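The Seam Down the Back

Turn a bag of snacks face down and you are looking at the working side. The front belongs to the art department. The back has to hold the bag together, and the printing goes wherever the seals leave room.

Most small snack bags are made on a form-fill-seal machine. Film comes off a roll, already printed, and is drawn over a collar that bends it into a tube. The two long edges meet and are pressed between heated bars. A second set of jaws closes the tube across its width, the product drops in, and the jaws close again one bag length higher. One stroke makes the top of one bag and the bottom of the next, with a knife between them.

At Kadlec, a contract packer outside Plornley, the line is set up for 14 different bag sizes. Finn Sauerland has run it since January. He checks the long seal first, on every changeover.

"If the back seam wanders, the print wanders with it," he says. "You get a logo folded under and half an ingredient list."

There are two common ways to make that seam. In a lap seal, one edge lies over the other, inside face to outside face. It uses less film, but both faces must be able to melt and bond. In a fin seal the two inside faces meet and the resulting strip is folded flat. It costs more film and will work with a coating on one side only. Kadlec runs fin seals on nearly everything.

The texture on a seal comes from the bars. A crosshatched bar spreads pressure over many small points and tolerates slight differences in film thickness. Ribbed jaws at the ends do a similar job, and they have to close over four layers where the back seam passes through. That crossing is where slow leaks start. Sauerland's shift log for one order lists 3,228 bags and two rejects, both from the crossing.

The saw-toothed edge is the knife's work. Each notch gives a tear somewhere to begin. A straight-cut bag without a separate nick is harder to open by hand.

Label layout follows from all this. Designers at Vetix, who draw the templates, treat the back as two narrow panels with a dead strip between them.

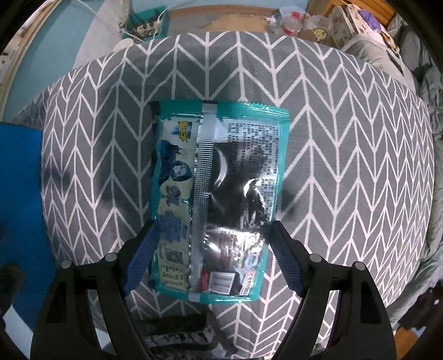

Small type goes in last, and it is usually the type that suffers. Glossy film throws back overhead light, so a block of text that reads well on a proof can wash out once the bag is filled and curved. Vetix checks its proofs on a filled bag, under a ceiling lamp, at arm's length. The current template, called Cimusley, keeps the ingredient list close to the top crimp, clear of the middle of the panel where the film bulges most.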